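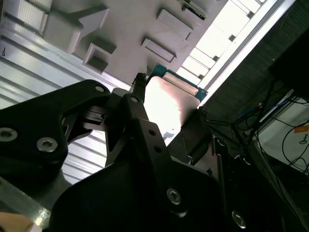 Section 3: Fitting the display panel

Now for the fun part! Your Liem desk lamp kit has a flat, pale pink panel with a thin teal-green circuit board strip running along one edge, and once it's in place the whole thing starts to look like a lamp. Set aside a good stretch of time, put the kettle on and clear a bit of bench.

Before you start

You'll need the Liem frame you put together in Section 2, the panel, the small screwdriver from the Gongate tool pouch and a soft cloth. Unplug the power lead. Check the number on the bag: it should read 148. If yours says 128, you have the panel for the smaller Hindska frame, so write to us at Dulimdale and we'll get the right one out to you.

CAUTION: The board strip is the delicate bit. Look for the small notches and the tabs at its corners. Never lift the panel by these tabs, and don't bend the strip to make it reach.

Fitting the panel

1. Lay the cloth flat and rest the frame on it with the open side facing you.

2. Take the panel out of its bag, holding it at opposite corners. A light grip is plenty.

3. Tilt it towards a bright light and have a proper look at the colour. It can go from nearly white to a lovely mauve depending on how the light falls. That's normal, and you haven't got a faulty one!

4. Turn the panel so the board strip is at the top.

5. Slide the bottom edge into the lower channel, then ease the top edge back until it sits flush. If it catches, take it right out and start again.

6. Plug the ribbon lead into the frame socket. You should feel a small click.

7. Fit the two top clips and tighten each screw a little at a time, swapping from one to the other.

Note: Finger-tight plus a quarter turn is enough. Overtightened clips are the usual cause of a dark patch in one corner.

Testing

8. Plug in the power lead and press the button once. The panel should light evenly from side to side.

9. If it flickers, unplug the lead, reseat the ribbon and try again. For anything else, look up code 858 in the fault table at the back.

Idrisa Mohamedi, who designed the clips, likes to leave the lamp on its lowest setting for an evening before fitting the back cover. Give it a go, the glow is gorgeous with the back still off (just keep curious fingers and cats away).

When you're happy with it, go on to Section 4, Fitting the back cover.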